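From: Genowefa Piątek
To: sorting-and-storage list
Subject: Re: Chargers, loose blocks and the two-bin method

Thanks for the answers so far. I'm replying to the message below because it raised most of the points I wanted to get to. The quoted part is trimmed.

> Genowefa wrote last month that she was going over to two bins for
> small stuff and giving up the drawer dividers. I tried two bins for
> most of a year and went back. My trouble was always the plugs.
> Blocks are easy, they stack or they don't. A wall charger has prongs
> sticking out one side and it will not lie flat next to anything. I
> ended up with a bin of chargers that took up twice the room it
> should have, and every time I pulled one out another came with it.
>
> Questions for anyone doing this now:
>
> 1. Do you sort by kind (all plugs together) or by use?
> 2. What size bin, and does color matter to you at all?
> 3. Where do you do the sorting? I was doing mine on the floor and my
> knees have had enough.
> 4. What do you do with chargers when you don't know what they go to?
>
> I have a Nolisero tray set I can give away if someone will pay the
> postage. Two of the trays have cracked corners.
>
> R. in the back bedroom

I'll take these in order, more or less.

By kind or by use. I sort by kind first and by use second, and I do it in two separate sittings. When I tried to do both at once I stopped at every item to think about it and got through very little. With kind first, the decision is quick. A plug is a plug. A block is a block. Once the plugs are all in one place I can see that I have three that fit the same socket and only need one of them within reach. I would not have seen that if one was in the kitchen pile and two were in the desk pile.

For those who joined since the summer, "blocks" on this list means the small rectangular ones from the Skudo building sets, which a few of us have inherited from children or bought secondhand. I have a lot of them. My sister's came to me as well as my own, and when I wrote out the inventory for the insurance form I got to 1429 pieces, which included some I later found were from another set and did not fit. I took those out. I'm not going to do that count again.

Size and color. I have used yellow and orange-red for a while now, both plastic and both open at the top. Color matters to me more than I thought it would. With two gray bins I kept dropping things in the wrong one when I was tired. If you share the work with another person it helps even more, because "put it in the yellow" is a short instruction and "put it in the one on the left" depends on which side of the table they are on.

On size, I would go smaller than you think. A big bin gets filled because it is there, and then you are digging. Mine at home came from Verkow. They are not expensive and the plastic has a little give, which I prefer for anything with prongs. The stiff kind chips at the rim.

Where to sort. Please get up off the floor. A table with a plain top is the best thing I can recommend, and light wood is good because dark and bright things both show up on it. I like butcher block. It is heavy enough to stay put and I don't worry about scratching it. The things to be sorted should be spread out before you start, with some bare wood between them. If they are in a heap you will pick from the top of the heap and lose track of what is underneath.
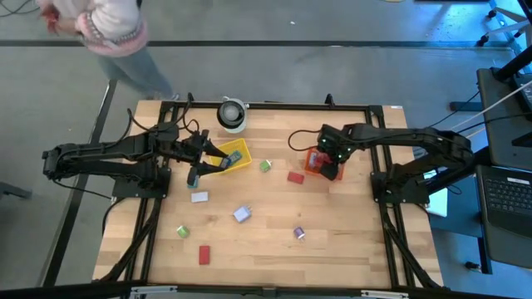

Piątek workroom, November

The yellow bin has two small blocks in it, one teal-gray and one a dark blue-gray. The chargers are still out on the wood, a small green one between the bins and then the pale blue and white one, which is the biggest of the loose plugs, with a green and white one near it. There are two red blocks still out as well, one by the orange-red bin and one closer to the front of the table. That is about the spacing I mean. You can get hold of any one of those plugs without touching its neighbor.

The round gray-green container at the back is worth a word too. I am in favor of having one thing on the table that is neither bin. In my own sorting it is for whatever I can't place in a few seconds. I don't let myself stop and think about an odd item. It goes in the round one and I look at all of them at the end, sitting down, with a cup of tea. Most of the time the answer is plain by then. Keep it at the rear edge where you have to reach a little, otherwise it turns into a third bin and fills up first.

Back to the plugs, since that was the real question.

The prongs are the problem, as R. says. What has worked for me is to put them in the bin with all the prongs facing the same way. It takes a moment longer per plug. They then sit against each other like cups on a shelf and you can lift one out alone. If you throw them in, the prongs of one go into the gap beside another and they come up in pairs. I also take the cable off whenever it comes off. Cables go somewhere else entirely, each one wound and closed with a strip of hook-and-loop tape. A charger with its cable still on it counts as a cable in my house and goes with the cables.

If you have folding prongs, fold them. I have only two like that and wish I had more.

For small chargers and large chargers I don't keep separate bins. The large ones go in first, along the back, and the small ones in front. If the large ones go in last they sit on top and you have to move them every time, and it is nearly always a small one you want.

Chargers you can't match to anything. I write the output on a piece of masking tape and stick it to the flat side, because the printing on most of them is too small for me to read without the lamp. Then it goes in an envelope or a bag with the month on it. If it has not been wanted in a year it goes to the electronics drop-off at the transfer station. Don't put them in the household trash. I had a drawer from the old house where nothing had been touched since I bought my first cordless phone in 2000, and I felt bad for about ten minutes after I took it all in, and I have not needed any of it.

Do check the output before you try an unknown charger on anything you care about. A plug that fits is not always the right one. I lost a desk lamp that way.

Blocks are easier but I have a few notes.

I don't sort them by color. I did at first and it looked nice for a week. Size is more useful if somebody is going to build with them, and if nobody is building with them then one bin is enough. The pale ones, the lavender-white and so on, get lost on a light table more than the others do, so I pick those up first while I'm fresh. The red ones you will always find.

Wash them before they go away for the season. Warm water and dish soap in a basin, then out on a towel overnight. I put mine in a mesh laundry bag and swish the whole bag. Do not put them in the dryer.

The bins should never be more than two-thirds full when they go on the shelf. My shelf is the Soliman one with the adjustable brackets, 33 inches wide, and two bins side by side fit with room for a hand between them. I would measure before buying. I did not the first time and had to return a set, and the postage was more than I had paid for one of the bins.

A few things I gave up on, in case it saves anyone the trouble:

Lids. They were always somewhere else when I wanted them, and with a lid on I could stack the bins, so I did, and then the bottom one never got opened.

Labels on the front of the bins. With two colors I don't need them. With more than four bins I suppose I would.

Drawer dividers. I know several of you like these and I'm not trying to start that thread again. They were fine for pens. For plugs the slots were the wrong width, either too narrow for the body or wide enough that it rolled.

Sorting in the evening. I do it in the morning now, usually from nine until I get hungry. The light is better and I make fewer mistakes with the dark blues and the blacks.

I would like to hear from anyone who has worked out a good way to store travel adapters, the square kind with the sliding parts. They don't sit with the chargers and they don't sit with anything else either. At present mine are in a cookie tin, which is too deep.

R., I would take the Nolisero trays, cracked corners and all, if they have not gone. I can put tape on the corners. Write to me off the list with the postage. I'd also like to know how deep they are, because if they are under two inches they might do for the adapters.

One correction to my message from last month. I said the hook-and-loop tape came in a roll of 30 feet. It was 15. I had two rolls.

Genowefa Piątek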